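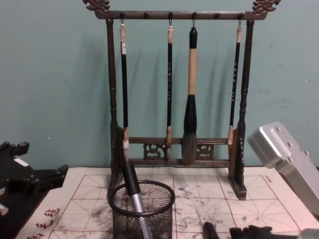

Brush rack and practice cloth at a two-arm station, Plelureck project.

Demonstration Operators, Tabletop Manipulation (2 positions)

Employer: Prusach Institute for Applied Robotics
Project: Plelureck
Unit: Demonstration Laboratory, Ondar Building
Appointment: Part-time, fixed term
Pay: $34 per hour
Applications accepted through: November 16, 2022
Expected start: March

About the project

The Prusach Institute for Applied Robotics invites applications for two Demonstration Operators to join Plelureck, a study of how robot arms can learn fine tabletop work from human examples. Operators guide a pair of robot arms through everyday handling tasks, and the resulting recordings are used to train and test the project's learning system. The project is directed by Bernadette McGrath. Daily work in the laboratory is supervised by Gonçalo Nogueira.

The coming period of work is devoted to writing and drawing materials. Calligraphy brushes have been selected as a main subject. A brush that hangs from a hook must be lifted clear before it is moved, and a slender brush calls for a different grip from one with a large head. Racks, pen cups and practice cloths are also part of the task list, together with paper, weights and small containers.

The term of appointment covers 260 paid hours for each operator, including training. Work is scheduled in half-day blocks. An operator may exchange blocks with a colleague with the supervisor's approval, provided that the station is not left without a trained operator during a booked period.

Duties

Operators will:

Perform assigned tasks through the robot arms, following a written task sheet.
Return objects to their listed starting positions between attempts, and vary those positions when the task sheet calls for it.
Mark each attempt as complete, incomplete or void, and enter a short note on any drop, slip or collision.
Keep failed attempts in the record unless the supervisor instructs otherwise. A brush that is dropped and recovered is a useful example and must be labeled as such.
Check the grippers, cables and emergency stop at the start of each block and sign the station log.
Clean and store brushes and cloths according to the materials list.
Attend a weekly review at which recordings are played back and labeling questions are settled.

Operators are not expected to write software. They are expected to report faults promptly and to stop work when a station does not behave as it should. An operator who stops a session for a safety concern is paid for the full block.

Qualifications

Required:

A high school diploma or equivalent.
Steady hands and the ability to repeat a careful task at an even pace.
Clear written English, sufficient for short and exact session notes.
Ability to work at a table station for periods of up to forty-five minutes, seated or standing, with or without reasonable accommodation.
Eligibility to work in the United States for the length of the appointment.

Preferred:

Practice in calligraphy, painting, model making, instrument repair, sewing or a similar hand skill.
Earlier work with remotely guided equipment.
Experience in labeling or checking records of any kind.

Knowledge of Chinese calligraphy is welcome but is not a condition of appointment. Applicants who have such knowledge are asked to describe it briefly in their letter, as the project would like advice on the customary way to hold, rinse and hang a brush. Left-handed applicants are encouraged to apply.

Training

New operators complete a paid training period before their recordings are added to the collection. Training is given by Jhun Javier, senior operator, and begins with single-arm exercises using blocks and cups. Trainees then move to two-arm work, in which one arm steadies an object while the other takes hold of it. Brush handling is introduced last. Practice recordings are kept separately and are deleted at the end of training unless the trainee agrees in writing to their use.

The supervisor will sign off each trainee for particular task groups. An operator may be signed off for cup and container tasks while still training on the rack.

Use of recordings

Recordings include video of the work table and the movements of the robot arms. Hands, forearms and voices may be captured during setup. Operators will receive the project's consent form with the offer of appointment and should read it before accepting. Names are removed from session files before these are passed to the learning team. Selected recordings may be shared with research partners at Paracha under a written agreement that bars any attempt to identify operators.

Questions about consent or the handling of recordings may be addressed to Liam Heffernan, research records officer, who is not involved in hiring decisions.

Conditions of work

The laboratory is on the ground floor of the Ondar Building and has step-free access. Table height at the stations is adjustable. Loose sleeves, scarves and hanging jewelry may not be worn within reach of the arms, and long hair must be tied back. Ink is used in some sessions. Smocks are supplied, and lockers are available for personal belongings.

Food and drink are not permitted at the stations. A break room is located across the hall.

How to apply

Applicants should submit the following:

A letter of no more than one page stating interest in the position and any relevant hand skills.
A current résumé.
The names and contact details of two references.
A statement of the half-day blocks for which the applicant is generally available.

Samples of artwork or craft work are not required and will not be reviewed. Materials should be sent through the Institute's employment page or delivered in a sealed envelope to the Ondar Building front desk, marked "Plelureck, Demonstration Operator."

Selected applicants will be invited to a practical session in the laboratory, during which they will guide the arms through simple tasks under supervision. No preparation is needed. The session is paid at the advertised rate, and nothing recorded in it will be added to the collection.

Requests for accommodation during the application process should be directed to Ottar Kvam, human resources, and will be treated as confidential. The Prusach Institute for Applied Robotics is an equal opportunity employer.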